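Larix cell: progress report to Seleleo
Reporting month: December
Prepared by Iason Rallis, with bench notes from Chih-ming Lui
Copy to Evangelia Koutsoukos

Summary

The Larix cell is running again and collected 618 grasp attempts this month on the household item set. Most of the early part of the month went to maintenance. The wrist camera mount was reseated, the gripper finger screws were retorqued, and the cable run over the gripper was rerouted. Two items from the last report are still open and are covered under Outstanding work.

Budget is on plan. The one unplanned purchase was a replacement cable set from Himside, which came out of the spares line.

State of the cell at the start of the month

The cell came to us with three known faults. The wrist camera picture had drifted to one side compared with the calibration file. The gripper reported its closed position before the fingertips met. The arm also stopped on a communication fault, 10 times in the first week, nearly always with the wrist rotated past its usual working range.

Savvas Lazaridis traced the communication fault to a connector that was being pulled when the wrist turned. The cables had been tied down too short at the last service. He fitted the new set, left more slack in the loop over the gripper, and moved one tie point back along the arm. There have been no faults of that type in the 58 hours of running since then.

The closed position error was simpler. One finger screw had backed out and the finger was sitting at a slight angle. Both fingers came off, the seats were cleaned, and the fingers went back on with new screws and thread locker. Chih-ming then ran the homing routine and saved the new zero.

The camera mount took longest. The bracket itself was sound but the dowel hole had worn. We reamed it and fitted an oversize dowel. The calibration was repeated the next morning before any items went on the table.

Changes to routine care

We have moved from a monthly check to a short check at the start of every session. It takes the operator 6 minutes and is logged on the sheet at the cell.

- Wipe the camera windows with a dry cloth.
- Check both finger screws by hand. Do not retorque unless one moves.
- Run the homing routine and compare the zero with the saved value.
- Turn the wrist through its full range and watch the cable loop.
- Wipe down the tabletop.

Fotis Karagiannis asked for the cable check to be done with the arm at low speed, and the sheet has been changed to say so.

Soft item trials

With the cell back in service we started on the soft items. The blue mesh bath pouf was chosen first. It gives little resistance when the fingers close, so a wrong zero shows up quickly in the grip force log. Its folds also fill a large part of the wrist view, which makes it a hard case for the depth estimate at close range.

The pouf is approached with the fingers wide open. The other items stay on the table during the run, and the head camera covers the whole working area. 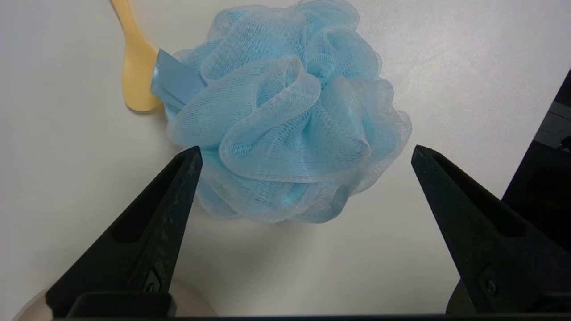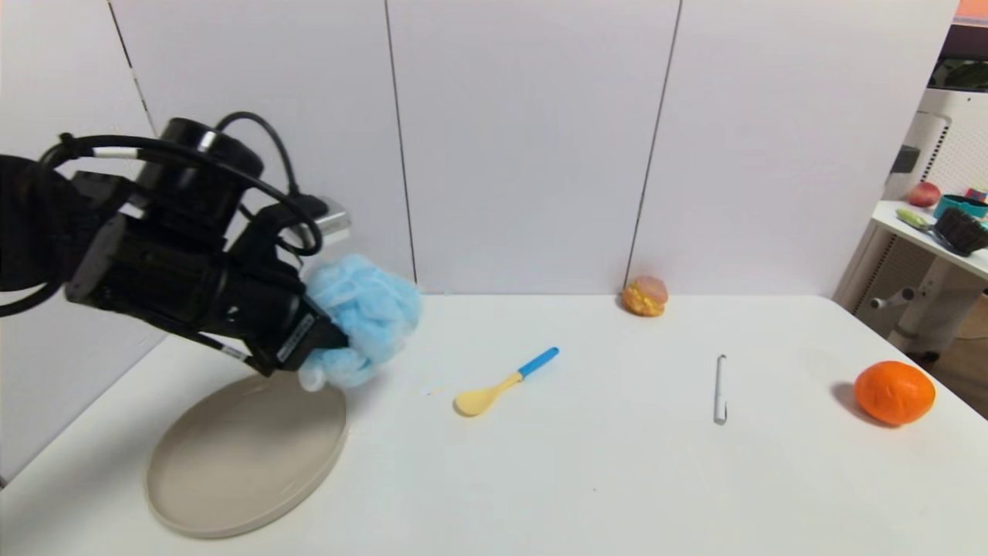 The pouf between the fingers, from the wrist camera:

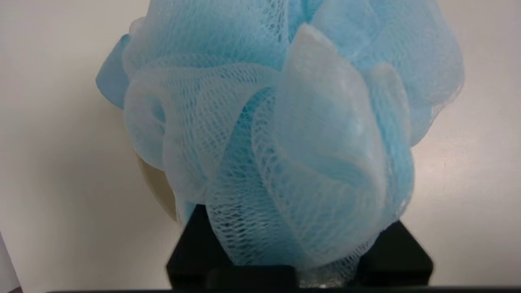 Outstanding work

1. Finger pads. The fingers show scuffing along the inner edges. It does not affect grip so far, but we would like a spare pair on the shelf. A quote has been requested from Koutsoukos.

2. Grip force log. The log still drops entries when the arm and both cameras are recording together. Chih-ming has a fix that writes the force values to a separate file. It has been tested on the bench and will go on the cell next month.

3. Written service procedure. The sections on the camera mount and the fingers are drafted. The cable section is waiting for Savvas to confirm the new tie points and the minimum slack.

Plan for the next period

Continue with the soft items, then move to the thin handled ones. We expect the spoon to need a lower approach angle, and the table height setting will have to be checked before that begins. No shutdown is planned. If the finger pads arrive, they will be fitted at the end of a session so that the recalibration can be done first thing the following morning.

We ask Seleleo to confirm that the remaining spares money can be carried over for the finger pads.

Contact: Iason Rallis, Larix project office | © Larix project | Back to top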